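Getting musty smell out of towels

Quick one, did this again Monday so writing it down before I forget.

Need: white vinegar, baking soda, hot water. No softener!! Softener is half the problem, it coats the loops and they stop soaking anything up.

1. Towels in the machine, nothing else. Don't stuff it, half full is plenty.
2. Hottest wash the label allows. 300 ml vinegar straight in the drum, no detergent.
3. Run it all the way thru.
4. Second wash, same heat, half a cup of baking soda. Again no detergent. Never both in one go, they just cancel out.
5. Extra spin if you have it.
6. Shake each one hard, then dry right away. Leaving them in the drum overnight = start over.

Microfiber is differnt. Warm only, skip the dryer sheets, wash away from cotton or it grabs all the lint. Air dry or low.

Still smells? Soak 2 hours in a tub with oxygen bleach, then step 2 again. Colors can fade so test a corner first.

Do it every couple months. Also clean the door seal, mine was gross.
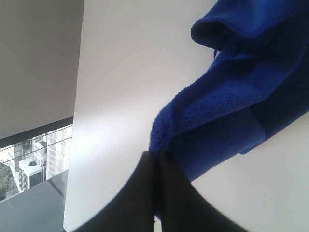
Old thin ones I cut up for the garage. Hem them or they shed everywhere.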